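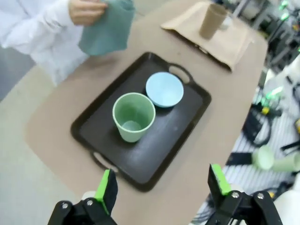
Black tray on the table.

Table manners in Helton

February 6, 2024

When I moved to Helton in November, I was afraid of dinner invitations. In my country the guest must refuse food two times before accepting. I did this at my first dinner, very politely, and the host put the potatoes back on the stove. I went home hungry and ate bread at eleven in the evening.

After this I learned to say yes at once. It felt rude for a long time -- my mother would be ashamed -- but people here look pleased when you take a big portion. They also ask "do you want more?" only once, so you must be ready.

Other thing I had to learn is the time. If they write six, they mean six. For us six means that the cook begins to wash the vegetables. I now take bus 38, which leaves me near the Jiler bakery with enough minutes to buy something sweet.

What to bring is still difficult for me. Flowers are safe, wine I don't understand. Last time I brought the walnut cookies of my grandmother, and they asked me for the recipe. I had to translate it with 400 grams of flour into cups, and I am still not sure it is correct.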